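I have been playing video games long enough to remember when a demo was something you could hold in your hand, and I want to say a few kind words for it before it slips away altogether. We get trailers now, wonderful trailers, with choirs and rain and a hero looking sadly over a burning city, and I watch every one of them like everybody else does. But I couldn't tell you from a trailer whether a game is any fun to play.

Take Kivov, which I must have watched a dozen times before it came out last November. I loved that trailer! I bought the game on the first morning, and by evening I had found that the jumping felt like wading through oatmeal, and no choir in the world can help you with that.

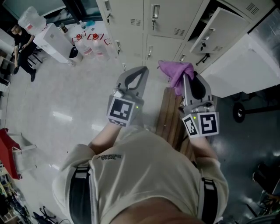 Photo: Lerine Media Library

Then there was Imrie, a much smaller game, with a trailer so plain that I nearly skipped it. The makers had put up a free demo with 3 levels — maybe forty minutes if you dawdle, and I do dawdle — and I played it through twice before dinner and paid for the full thing that same night. My save file says I have beaten 552 rooms since then, and I'm still finding new ones.

I do understand why studios are nervous. A demo takes people away from the real work, and a rough one can scare off buyers who would have been perfectly happy later on. Still, we're being asked to pay full price months ahead on the strength of two minutes of film, and that seems a lot to ask of a family with one console and a birthday coming up.

So if you make games, please let us try the first level, even a short one with the corners showing. I'll gladly clear the space for it on my poor crowded hard drive.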